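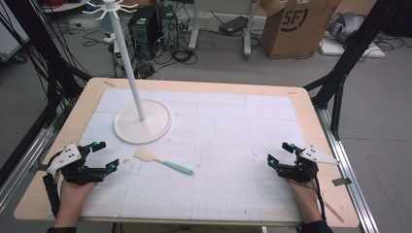 Spatula on the board, stand at upper left. Nothing hung.

Casarach utensil hanging, README

Notes for the hanging part of Casarach. Written fast, fix what's wrong and tell me after. Dishes and drawer stuff is in the Gidow folder, don't look for it in here.

What it is

One kitchen job, over and over. A spatula lies on the table, a stand with hooks is on the same table, spatula goes onto a hook. Then it comes off again and gets laid down somewhere else. 127 takes in this release. Each one has a clip, a text note and a line in takes.csv.

The things

Spatula: mint-green handle, pale blade with a squared-off end. Hole near the end of the handle, that's what goes over the hook. Same spatula all the way through.

Stand: white, round flat base, thin pole, curved white hooks at the top going out in different directions. Mug tree type of thing. Older notes say "mug tree", newer ones say "stand", one batch says "rack". Same item. Relu Radu was going to make them match, hasn't happened.

Table: light wood with white board over most of it. Wood shows around the edge. Gray lines on the board make pale panels, and we use the panels to say where stuff starts. Please don't measure from the lines, they were never meant to be a ruler.

Start positions

Stand mostly toward the back left. Spatula anywhere flat on the board, any angle, handle toward you or away from you. Blade must not hang over the wood. If it does the take gets flag E (edge), still usable.

start_zone in the csv is left / middle / right as seen by the person standing at the table. Takes 1 to 40 were written from the other side, so left and right are swapped. Fixed in the csv, NOT fixed in the text notes. Trust the csv.

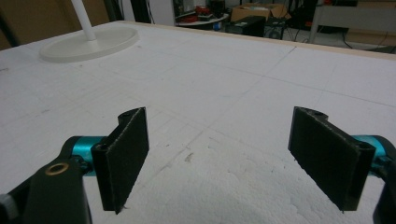 Board surface. Specks and gray marks, wood strip along the far side.

About the board. The surface is rough and crumbly in places and picks up marks. We didn't swap it between takes, so a speck you see in one take may be there in the next or may not. Don't use specks to line takes up, Marwan Karaki tried for a whole afternoon and gave up. Brushing off crumbs between takes is fine. No wet cloth.

What counts as hung

Handle hole over a hook, spatula let go, stays there. Swinging is ok. If it rests across two hooks without the hole on either one, that's "leaning", own label, not a fail and not a success. If it drops it's "dropped" even when it gets picked up and hung after. Put the second try in the note.

Which hook doesn't matter. We had a hook number column for a while but the stand gets turned all the time so the numbers meant nothing. Column is still in the file, empty, ignore it.

Text notes

One or two sentences, everyday words. "Picked up spatula by the handle, turned it, hung on near hook, let go." Good enough. Ileana Bratu wrote most of them, Pranab Bhuiyan the last 70 characters-or-less batch, which is why those read like telegrams. Cap is 500 characters now, please use a bit more of it.
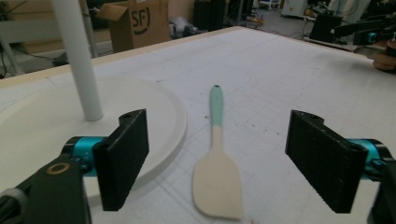
Handle direction matters more than we thought. With the handle far away and the blade near you, you either reach over for the handle or take it by the blade and turn it around in the air, and the two look very differnt in the clips. So there's a column for it: first_touch, with handle / neck / blade. Neck means the pale wood between the green and the wide part. If the first touch was a nudge and not a pickup, write what the pickup touched.

Room stuff. The background is a work room with boxes and cables on the floor and whatever else that day. Don't label any of it. Boxes move. Light changes too, the late November takes are darker.

Known problems

- a few notes say "spoon". It's the spatula.
- color is down as mint, green, light green and once teal. All the handle.
- takes.csv has a trailing comma on every line, your reader may add a blank column
- leaning vs hung was judged by two people and they dont always agree. Rodica Filip has the list of the disputed ones

To do

Second utensil. Ladle probably, from the Baluyot set if the hole in it is big enough for the hooks. Start zones with the stand on the right. Merge the duplicate notes.

Questions about labels to Rodica, csv questions to Relu. Old Farkby version is gone, please delete your copy if you still have one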